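Wrist camera arm in the shared shop, button pressing task
Drimemen Makers Board > Builds in Progress > Robotics

gantrygoat
Posted 2021-10-13

Starting a thread for the arm on the back bench at Heywood so the questions stop going to three different places.

It's a six-joint arm we put together from a used Candadine kit, with a two-finger gripper and a small camera at the wrist. The goal for now is modest. Somebody names a color, the arm presses the button of that color, and then it picks up a small object from the same tray and drops it in a cup. Everything runs on the shop desktop. No cloud account.

I've recorded 97 runs by hand so far, steering the arm with the leader handles. Pressing is decent. Picking is not. The main trouble is that the fingers come down at a slight angle and nudge small things away before they close.

The tray is red plastic with a raised rim, and it sits on the white work surface behind the metal rail. Three big round buttons go in a row across the near half: pink, orange, and blue. The toys go behind them.
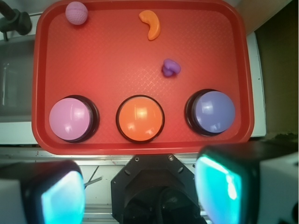
The buttons aren't wired to anything yet. I score a press by watching whether the cap goes down. Wiring them to a cheap board is the next job, and I'd take help on that if anyone has an evening free.

Spending so far is under 500 dollars, not counting the desktop.

solderwick
Nice progress. Two questions. Is the tray fixed down? And are you moving the buttons between runs, or do they stay in the same order?

gantrygoat
Tray is held with double-sided tape. The order has stayed the same so far. I shift them by an inch or so but pink is always on the left.

solderwick
Then I don't think it's learning color. It's learning left, middle, right. Swap them and see what happens.

gantrygoat
Fair. I'll try it tonight.

plainbearing
I'd change the tray before anything else. Red is a bad background for an orange button and an orange toy. Get a gray or black tray and half your vision trouble goes away. The floor of that one has a crosshatch pattern too, and it throws a sheen in the middle.

gantrygoat
I thought about it. But if it only works on a gray tray under perfect light I haven't got much. I want it to put up with some mess.

plainbearing
You can want that later. Get one thing working first. I spent a whole December chasing a sorting problem on my conveyor that was entirely glare. Put a sheet of diffuser over the lamp and it was fixed in ten minutes.

ohmward
I'm with gantrygoat on the tray. If you train on the easy version you end up recording everything again when you move to the hard one. I agree about the lamp though. The button caps are glossy and they pick up white spots from it. A diffuser costs next to nothing.

ohmward
Also, which of the toys does it miss most? That little ball would be my guess.

gantrygoat
Yes, the pale pink one. It has dimples like a golf ball and it rolls if a finger so much as brushes it. The orange crescent is the easy one. The lumpy purple one depends on which way it's turned.

tapdrill18
What are the finger pads made of? I printed some in soft filament for my own arm and they grip round things far better than bare plastic.

gantrygoat
They came with the kit. Some kind of firm rubber. If you can share the file I'll print a set.

tapdrill18
It's in the files section under Drustamero pads, version two. Print slow. Mine took 18 tries of messing with retraction before they came out clean.

gantrygoat
Update on the swap test. solderwick was right. With pink and blue traded, I asked for pink and it went straight to the left and pressed blue. Did that every time. Orange stayed in the middle so that one tells me nothing.

solderwick
Good to know early. Shuffle all of them for every run from here on. I wouldn't throw out the old runs, just mix them in.

plainbearing
How many more are you planning? I've seen people say 1000 for this sort of thing.

gantrygoat
Not doing 1000 by hand. I'll go to 500, train again, and look at where it fails. Diffuser goes on before the next batch. Tray stays red.

plainbearing
Your tray. I have a gray one in my locker if you change your mind.

ohmward
I can do the button wiring. I have a spare board and plenty of hookup wire. Leave the buttons in the bin by the drill press and I'll pick them up when I'm in.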